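Reading time: 2 min

Jollix launches a hand cream and asks buyers to doubt it

RUSTMONT, Sun 14 August – Jollix, the small skin care maker, has a new hand cream on sale this week. It is called Walten, it comes in one size and one scent, and the company would like shoppers to be as suspicious of it as they are of every other tube on the shelf.

"Most hand creams are water, some glycerin and a fatty alcohol to hold it together," said Kálmán Rácz, who runs product development at Jollix. "Ours is too. If a label tells you a cream will take ten years off your hands, put it back."

Walten contains glycerin, shea butter and a little oat oil. There is no gold in it, no snail, and no plant picked by moonlight on a mountain. The word "miracle" does not appear on the tube. Neither does "clinically proven" – Jollix has not paid for a clinical trial and sees no reason to hint that it has.

The company did run a home test. It sent plain, unmarked tubes to 200 people who wash their hands a lot at work, mostly kitchen staff, hairdressers and nurses. After 18 days, 847 comments had come back on the feedback cards. Many were kind. Some said the cream was too thick for daytime, and 68 of them complained about the smell, a mild lavender that has now been turned down by half. Jollix points out that people who get free hand cream tend to be nice about it, and that a home test with no comparison cream proves very little.

"I would love to tell you what share of people had softer hands," Rácz said. "Softer than what? We didn't measure them before. What we did learn is that the old cap was hard to open with greasy fingers, so we changed the cap."

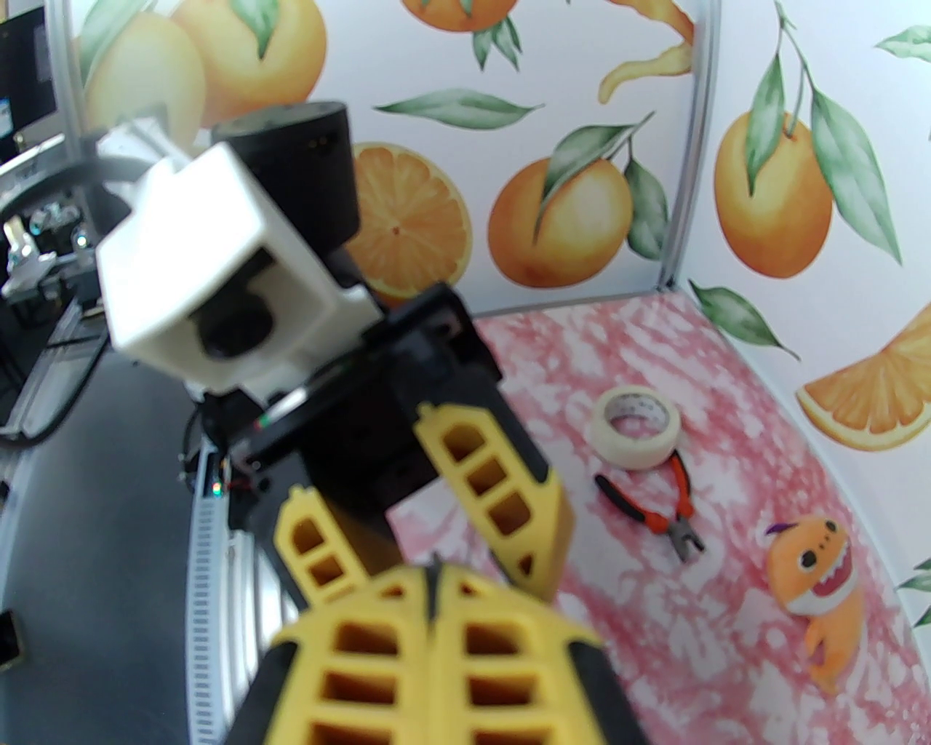 What it does and what it doesn't

Walten is meant for dry, rough hands. It should make them feel less tight for a few hours, and then it needs to be put on again. It will not fade age spots, firm loose skin or make nails grow faster. Anyone with cracked, bleeding or itchy skin that won't settle should see a doctor and skip the beauty aisle.

A pea-sized amount is enough for both hands. Using more mostly leaves marks on your phone.

Jollix has also dropped the outer carton. It is not calling the result "green", a word it says has been stretched past any use. The tube is still plastic.

Where to find it

Walten is sold at Bakos drugstores and from the Jollix counter in Rustmont. There is no launch discount, as Jollix did not raise the price first in order to cut it. Unopened tubes can be returned to the store where they were bought. Opened ones can come back too, if the buyer fills in a card saying what was wrong – the company says it reads them, including the rude ones.

Press samples can be requested from the Jollix office in Rustmont. Reviewers are asked to say that they got theirs for free.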